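I have finally found my bread! Three winters of looking, two ruined baking stones and one very patient oven later, I can make a rye loaf that I'd happily eat every morning until I'm old.

Some background for anyone new. I grew up on the squashy white stuff and never thought much about it. Then I took a walking trip that ended in Rerurham, a small town with one main street and a bakery at the far end called Cârstea, and I had a slice of their dark rye with butter at six in the morning, standing up, with my pack still on. It was sour and a little sweet and so dense you could have propped a door open with it. I bought two loaves and ate most of one before lunch. I have been trying to get back to that slice ever since.

My early tries were awful. I followed wheat bread rules, so I kneaded and kneaded, waiting for the dough to turn smooth and springy. Rye doesn't do that! It sticks to your hands, your sleeves, the faucet, the drawer handle, and it stays sticky no matter how long you work it. I kept adding flour until it behaved, and then I baked bricks. The crumb had a gummy line along the bottom like a strip of wet clay, and I threw a lot of it to the birds (they weren't very interested either).

The first big change was leaving the dough wet. Really wet, like thick oatmeal. I stir it with a spoon now, scrape it into a tin and smooth the top with damp fingers. No kneading, no shaping, no flour all over the counter. The recipe I've settled on uses 462 grams of whole rye flour in total, with a bit over half of that going into the overnight starter mix -- 267 grams, if you want to copy me exactly. It makes one tall loaf in my tin. The rest goes in the next morning with warm water, salt and a spoonful of dark molasses.

The second change was time, and I mean after baking. Please don't cut it warm! I know how good it smells. I used to stand there with the knife in my hand telling myself that one little end piece couldn't hurt, and every time I got a gluey mess stuck to the blade. Now I wrap the loaf in a towel and leave it until the next day. Two days is even better. By the third day the sourness has settled down and you can slice it thin enough to almost see through, and that's when I like it best with salty butter and a few rings of raw onion.

I should say something about the flour too. For a long time I bought whatever the supermarket had, and it was fine, but last September I picked up a sack of Jurkum at a farm stand and the difference was huge. It's coarser, a little gray, and it smells like a hayloft when you open the bag. The starter went wild for it. I came down in the morning and it had pushed the lid off the jar and was halfway across the shelf. I was so happy I took the lid upstairs to show everyone, who were asleep.

My starter lives on top of the fridge, by the way, and I feed it every evening I remember to. It has been neglected for weeks at a time and always comes back after a couple of feedings. If yours smells like nail polish, it's hungry. Pour most of it off, give it fresh flour and water, and try again tomorrow.

Next up is a version with caraway and cracked seeds. I soaked a batch of sunflower seeds last night and forgot the salt, so that one is going to be toast with a lot of cheese on it. I also want to try baking it lower and slower, overnight if the oven will hold steady. There's an old style of rye that bakes for so many hours it comes out nearly black, and I've been reading about it far too late into the evening. If you've made one at home, please tell me what kind of tin you used and whether you covered it -- I have a lot of questions and a lot of flour.

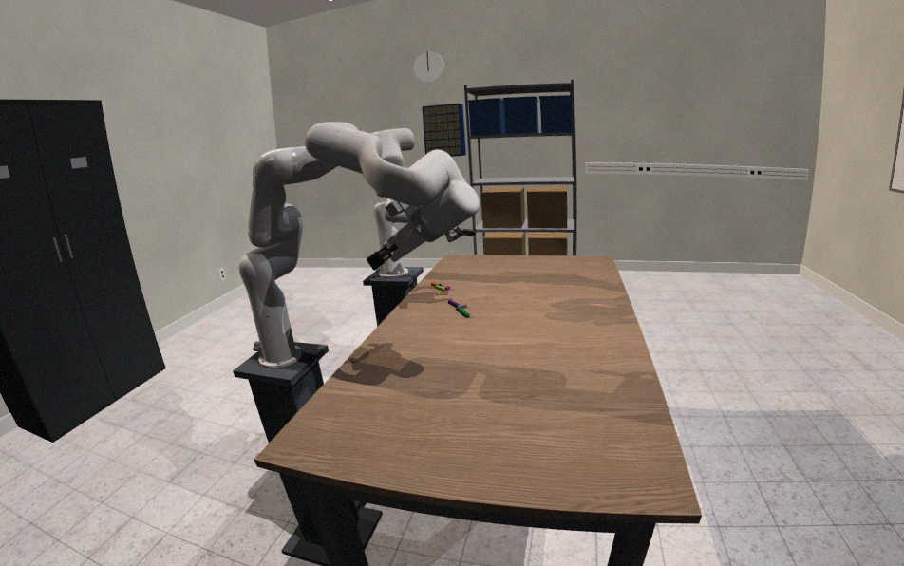
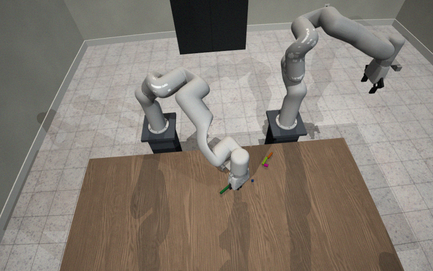 Two views of the long wooden table and its pair of light gray arms. The small colored pieces are in both.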